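Notes pour l'intervention - Règles de travail avec les pinces tenues à la main

Durée prévue : le créneau juste avant la pause. Garder du temps pour les questions sur la partie « restes alimentaires », c'est là qu'il y en a toujours.

Ouverture

Bonjour à tous. Sohail Awan, je m'occupe des procédures de collecte chez Flodeck. Je ne vais pas parler d'apprentissage ni de modèles, d'autres le font mieux que moi cet après-midi. Je parle de ce qui se passe avant : deux personnes, une table, des objets, des pinces qu'on tient à la main, et les règles qu'on se donne pour que le travail soit propre et que personne ne se blesse.

Dire tout de suite que nos règles sont internes. Elles ne remplacent ni le droit du travail ni les normes de sécurité des machines. Une pince tenue à la main n'est pas un bras motorisé, et beaucoup de textes écrits pour les bras ne s'y appliquent pas tels quels. C'est pour cela que nous avons rédigé le cahier Worance, la première version était prête en septembre. Il contient 21 règles. Je n'en présente qu'une partie, le reste est dans le document distribué à l'entrée.

(Vérifier que tout le monde a le document. Sinon, en faire passer.)

D'où viennent les règles

Au départ, nous n'avions presque rien d'écrit. Chaque site avait ses habitudes. À Timville, on rangeait la table entre chaque prise. Dans l'appartement Ochoa, on laissait tout en place jusqu'à la fin de la matinée. Les deux façons se défendent, mais quand on a mis les données ensemble, on ne savait plus ce qui était voulu et ce qui ne l'était pas. Un gobelet renversé, est-ce que c'est la position de départ ou un raté de la prise d'avant ? Sans note de l'opérateur, impossible de trancher.

On a donc relu 1891 enregistrements, en équipe, en notant à chaque fois la question à laquelle on ne pouvait pas répondre. Le cahier vient de ces questions. Insister là-dessus : on n'a pas commencé par des principes. On a commencé par une liste de choses qui nous manquaient.

Anecdote possible si la salle est calme : la règle sur les manches a été demandée par les opérateurs eux-mêmes, pas par nous.

La table avant la prise

Première famille de règles, la préparation.

L'opérateur fait le tour de la table et note ce qui s'y trouve, par catégorie : emballages, aliments, récipients, papier. Pas de description longue, une ligne par catégorie suffit.

Tout ce qui coupe sort de la zone avant de commencer. Couteaux, couvercles de conserve, verre ébréché. Si le scénario demande un objet coupant, c'est une autre procédure, avec une personne de plus, et je n'en parle pas aujourd'hui.

La nappe reste. On nous demande souvent si un fond uni ne serait pas préférable. Pour certains essais, oui. Pour le débarrassage de table, nous voulons des nappes de tous les jours, avec leurs motifs et leurs plis. La règle dit seulement que la nappe doit être posée à plat au départ et qu'elle ne doit pas traîner au sol du côté où l'on marche.

Les sacs et poubelles sont placés avant la prise et leur position est notée. On ne les déplace pas en cours de route. Si la poubelle est trop loin, on arrête, on la déplace, on recommence avec un nouveau numéro.

(Ici quelqu'un demande en général pourquoi un nouveau numéro. Réponse courte : deux positions de poubelle dans une même prise, c'est une prise qu'on ne sait pas classer.)

La tenue des pinces

Deuxième famille. C'est la partie la plus physique, ne pas aller trop vite.

On tient la poignée à pleine main, sans crisper. L'autre main ne vient jamais aider l'objet. C'est la faute la plus courante chez les débutants : la serviette glisse, et on la rattrape avec les doigts. La prise est alors perdue. On apprend aux gens à laisser tomber. Un objet tombé se ramasse à la pince si c'est possible, et la prise continue. S'il est tombé par terre, on arrête.

Manches longues autorisées, mais ajustées au poignet. Bagues et bracelets retirés. Cheveux attachés. Rien de surprenant pour ceux qui viennent de l'atelier.

Les doigts restent sur la poignée, derrière les articulations. Les liaisons de la pince se referment avec moins de force qu'un moteur, mais une peau pincée entre deux biellettes fait mal quand même, et surtout l'opérateur lâche tout.

Avant chaque série, on regarde les patins. Un patin décollé ou sale se remplace ou se nettoie avant de commencer. On regarde aussi les axes et les vis visibles. Si quelque chose a du jeu, la pince part sur l'étagère de réparation avec une étiquette. On ne resserre pas entre deux prises avec le tournevis du tiroir de la cuisine, même si c'est tentant.

Travailler à deux pinces

Pour le débarrassage, on travaille le plus souvent avec une pince dans chaque main. Règle simple : chaque pince s'occupe d'un seul objet. On ne serre pas ensemble une canette et un papier pour gagner un voyage.

Les pinces ne se croisent pas au-dessus de la table. Si l'objet de gauche doit aller à droite, on attend que la pince de droite ait fini, ou on contourne. Les croisements donnent des chocs, et un choc dérègle l'appareil sans qu'on s'en aperçoive.

Pour la matière souple, papier ou film plastique, on serre juste assez pour tenir. Pour une canette, même principe. Une canette peut se déformer, ce n'est pas un défaut de la prise, mais si elle était déjà cabossée au départ il faut le noter dans la ligne « récipients ». Sinon, celui qui relit attribuera la bosse à la pince.

(Afficher, laisser le temps de regarder, reprendre sur la règle « un objet par pince ».)

On est sur du débarrassage après un repas. Un papier blanc froissé dans une pince, une canette rouge dans l'autre, et chacune garde son objet. La main est sur la poignée. Le gobelet couché est le genre d'objet pour lequel je demande une note de départ. À gauche, le tas d'emballages et de restes, avec un bout d'épluchure vert pâle : j'y reviens tout de suite. 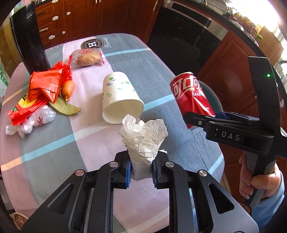 Les restes alimentaires

Troisième famille, et celle qui a le plus changé depuis la première version.

On travaille avec de vrais restes. Les imitations en plastique n'ont pas le bon poids, ne collent pas, ne s'écrasent pas. Mais de vrais restes, cela veut dire de l'hygiène.

Les restes sont du jour. Rien qui ait passé la nuit sur la table. Pas de viande crue, pas d'œuf cru, pas de poisson. Épluchures, pain, fruits, biscuits : oui.

Un aliment encore emballé et bon à manger est signalé comme tel dans la note de départ. Il ne va pas à la poubelle. Le scénario doit dire où il va, placard ou plan de travail, et l'opérateur le met de côté en dernier. Nous avons ajouté cette règle après une remarque de Timville, où des opérateurs étaient mal à l'aise de jeter de la nourriture intacte. Ils avaient raison. Du point de vue des données aussi : un robot qui débarrasse une table doit faire la différence entre un emballage vide et un emballage plein, et si nos propres gestes les mélangent, il n'a aucune chance de l'apprendre.

Les patins sont essuyés après chaque contact avec un aliment humide, hors prise. Chiffon jetable, produit compatible avec le contact alimentaire, séchage à l'air. Les pinces utilisées avec des aliments ne servent pas le même jour pour le linge.

Allergies : on demande avant la session, oralement et sur la fiche. Arachide et fruits à coque sont exclus d'office, quelle que soit la réponse.

Les lieux habités

Beaucoup de nos prises se font dans de vraies cuisines. Cela pose des questions que l'atelier ne pose pas.

L'occupant signe avant. Il peut retirer son accord après, et dans ce cas on efface, y compris les copies de travail. Le cahier donne la marche à suivre, page par page, avec le nom du responsable à chaque étape.

Courrier, ordonnances, photos de famille, écrans allumés : tout cela est retiré ou retourné avant la première prise. L'opérateur fait le tour de la pièce à hauteur de table, puis à hauteur d'yeux. Les surfaces brillantes comptent dans le tour. Une porte de four ou un meuble verni renvoie facilement un visage.

Les fenêtres : on ne les masque pas, mais on note si la lumière est forte. Une zone surexposée n'est pas une raison de jeter la prise, tant que la table reste lisible.

Les marques visibles sur les objets restent. On ne gratte pas les étiquettes, on ne retourne pas les canettes. Ceux qui publient les données décident ensuite de ce qu'ils floutent. C'est une question de droit, elle se règle en aval, et l'opérateur n'a pas à s'en charger.

Enfants et animaux : pas dans la pièce. Porte fermée. Si la porte ne ferme pas, une deuxième personne se tient devant.

Arrêter une prise

Quatrième famille, très courte. Tout opérateur peut arrêter à tout moment, sans se justifier. Il pose les pinces, dit « stop » à voix haute et écrit l'heure.

Les prises arrêtées sont gardées, avec leur motif quand il y en a un. Au début nous les supprimions, et nous avons perdu les informations les plus utiles sur ce qui se passait mal. Le relecteur ne les compte pas comme des échecs de l'opérateur. Il n'existe pas de classement des opérateurs chez nous, et le cahier l'interdit explicitement. Dès qu'on affiche des scores, les gens vont plus vite et choisissent les objets faciles.

Pause obligatoire pour les poignets entre deux séries. Si quelqu'un signale une douleur, la session s'arrête pour lui ce jour-là et il est payé jusqu'au bout.

La relecture

Chaque prise est relue par quelqu'un qui n'y était pas. Il a la note de départ sous les yeux et répond à trois points : les objets notés sont-ils présents, chaque objet va-t-il où le scénario le demande, la main touche-t-elle un objet. En cas de doute, il écrit « doute » et passe à la suite. Ne pas forcer une réponse.

Les désaccords entre relecteurs sont conservés tels quels. On nous a conseillé de les trancher à la majorité. Je comprends l'argument, je préfère garder la trace.

Ce qui n'est pas réglé

Le dire franchement, la salle connaît le sujet.

Nous n'avons pas de bonne règle pour les liquides. Une canette presque vide ou un fond de gobelet, cela coule sur la nappe et parfois dans la pince. Pour l'instant, on vide tout avant, ce qui ne ressemble pas à une vraie fin de repas.

Nous n'avons pas non plus de seuil pour l'usure des patins. On remplace à l'œil. Si un fabricant ou un laboratoire présent a une méthode de mesure simple, je suis preneur.

Et la durée de conservation des prises tournées chez des particuliers est encore en discussion avec nos partenaires d'Ochoa.

Questions

Répéter chaque question au micro avant de répondre. Si on me demande le cahier complet, renvoyer vers la table Flodeck dans le hall, il y a des exemplaires papier et l'adresse pour envoyer des corrections.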